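Parkness cell

The Parkness cell is a table-mounted robot cell for loading small parts into a vise-like fixture. It was laid out by Ovidiu Cozma at Plenex and is set up in simulation first.
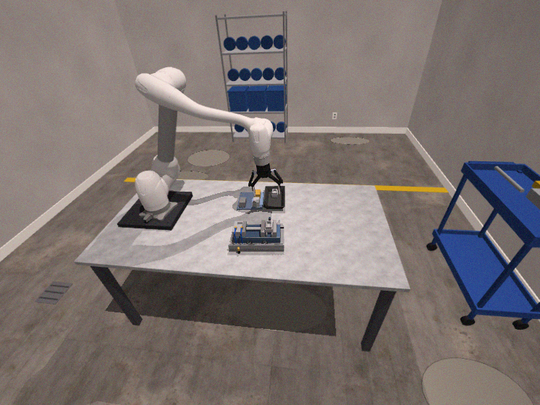

Setting up begins with the base plate, which fixes the arm's zero point. The tray and fixture positions are then taught – tray first, at 5 per cent speed.
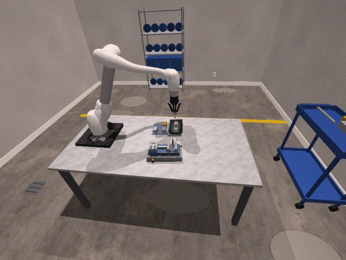
Can the tray be moved once it has been taught?
Only if its pick points are taught again; the fixture points can stay as they are.

Jaw clearance is set with the gripper open and checked from the wrist view. 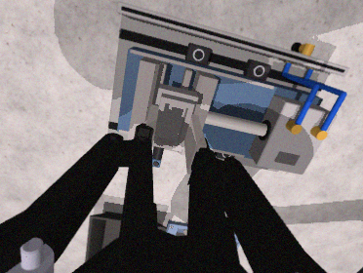 Render: Horațiu Coman / Plenex

A clearance of 2 mm on each side is the usual setting. Fault 301 means the fixture has not reported closed.
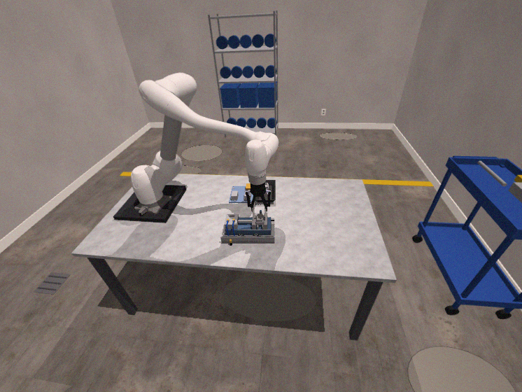
The fingers are inspected every 500 cycles, and worn tips are changed as a pair – the fixture points are checked again afterwards.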